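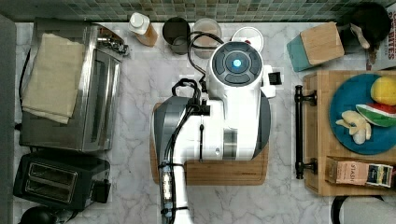 Dear Liya and everyone at Skostari,

Thank you again for your patience with us! The breakfast corner at Beyene is finally a place where people can make their own toast and cereal, and I'm so pleased to be writing this report after the long wait we had for the counter.

We've served 57 families since August, and your grant of $900 went on the small appliances and the containers.

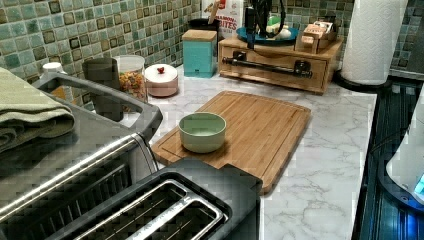 *Page last changed: Feb 9, 2023*

The toaster and the toaster oven share the counter with the big bamboo board, and the cereal has its own clear jar – the colorful rings are far and away the favorite. Robel chose the teal canister with the wooden lid to go with the tiles, and I think he has a good eye. We're still deciding what should live along the back, as things do get crowded once everyone is up and hungry. 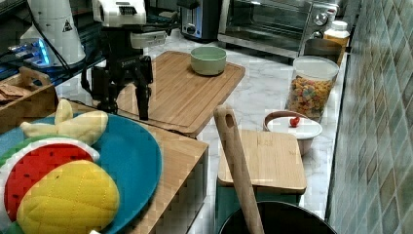
*By Wakana Kobori, Beyene House*

Our younger guests have their play food too, with a soft banana and a watermelon slice on the teal plate, and they like to "cook" while the grown-ups do. Still to come are labels for the containers and a second cutting board for bread. Parviz has set aside $60 for those, and I'll send you the receipts as soon as I have them.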